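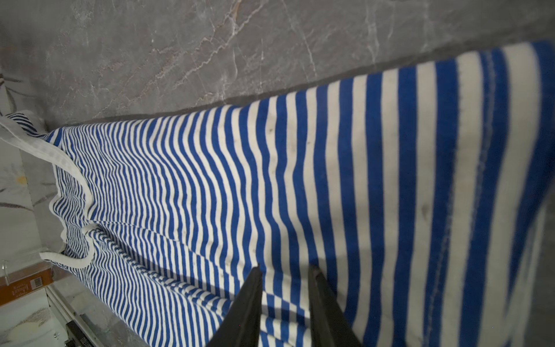 Fig. 1. Wrist view, striped knit on marble, fingers above the cloth.

Unit 5. Setup and care of a two-finger cell for garment handling
Course notes, Plindberg workshop. Prepared by Carla Aoun, revised by Toshio Ebihara.

5.1 Scope
These notes cover the arm, the two-finger gripper and the wrist camera as one unit. Motion planning is in Unit 6. Read the cell log before starting. If the last entry is open, find the person who signed it and close it together.

5.2 Before power-up
Check that the worktop is clear to a radius of 300 mm from the planned grasp point. Wipe the stone with a damp cloth, then a dry one. Grit under a knit shows up later as scratches on the fingertips.
Inspect both fingers for nicks by running a scrap of thin jersey along each inner face. If the scrap catches, dress the edge with fine paper and repeat. Do not dress a finger more than twice. Replace the pair, never one finger alone.
Check the camera cable at the wrist. It needs enough slack for a full turn of the last joint in either direction.

5.3 Seating the fingers
Remove the old screws and discard them. Seat the new pair against the shoulder of the carrier, tighten by hand, then close the gripper slowly under low force. The tips should meet along their full width. If light shows between them, loosen, reseat and close again. Final torque is on the card inside the tool drawer.
Set the open width to 18 mm for single-layer knits and store it as preset A. Enter the finger pair number in the log.

5.4 Camera check
Open the gripper fully. Both tips must be visible at the lower edge of the image, with cloth in view beyond them. If only one tip shows, the bracket has turned. Loosen the two side screws, correct it and retighten.
Set exposure by hand on the garment itself. Automatic exposure shifts as the arm moves from stone to cloth, and white stripes are the first thing to wash out. With exposure fixed, the seam should be readable at hover height and the veining in the stone should still be distinct.

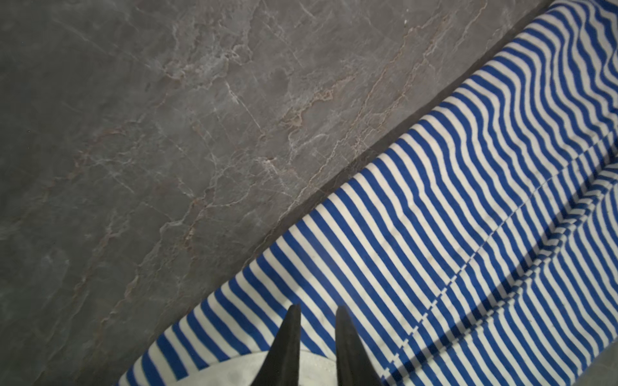
Photo: Osalum teaching cell / wrist camera

Striped cloth is useful for this check. At a seam the stripes on either side do not quite line up, and a fold bends them into curves. Students should be able to point out both in the view above, and the stitched seam and gently curving stripes in Fig. 1, before they touch the height setting.

5.5 Setting hover height
Lower the arm in small steps over a flat part of the garment. Stop when the finger shadows are close to the tips but still separate from them. Store this height. Then lower over bare stone with the speed limit on, and record the contact reading. The stored hover height must stay at least 15 mm above it.
A rumpled garment raises the local surface. Majdi Shboul's group lost a pair of fingers in June by storing the height over flat stone and then moving in over a thick fold – the stop worked, but late.

5.6 Routine care
Daily: remove lint from the finger carrier, wipe the lens, test the stop button.
Every 378 cycles: check finger screws, repeat 5.4.
At each finger change: repeat 5.3 to 5.5 in full.
Use no oil on the fingers or carrier. Grease for the wrist joint is handled by Kwadwo Ayaaba only.

Hand in the signed log page with your exposure value, contact reading and stored hover height.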